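Wafer roll

Last updated: August

A wafer roll is a thin, crisp sheet of batter baked flat and curled around a stick while it's still soft. I've been baking them for 20 years, so forgive me if I go on a bit! Bakers argue over the name. My Visser iron came with a booklet that calls them cigars. 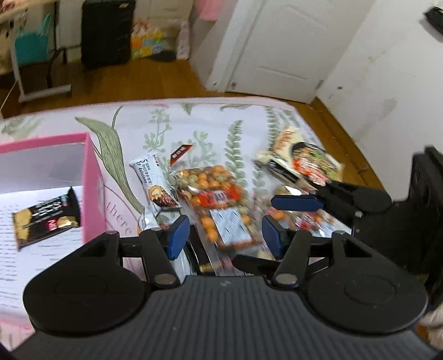
The batter is mostly flour, sugar, egg whites and melted butter, and you get around 10 seconds to roll each one before it sets (I still burn my fingers). Fillings came later, I think, and cream is the usual one, though I've had a hazelnut kind in Lelard that I'd happily eat every Tuesday.
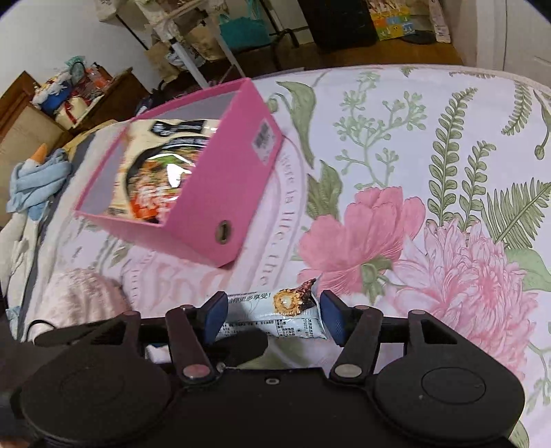
Wrapped snack bar, with a chocolate-coated wafer roll pictured on the wrapper.

Storage matters more than you'd guess. Damp air softens the shell fast, so I keep mine in a tin with a tight lid. A chocolate coating helps a lot, and it also hides the cracks – handy for a messy roller like me.

Related entries
Pizzelle
Krumkake
Grarnero biscuit

Contact | Copyright Cudent Food Pages | Back to top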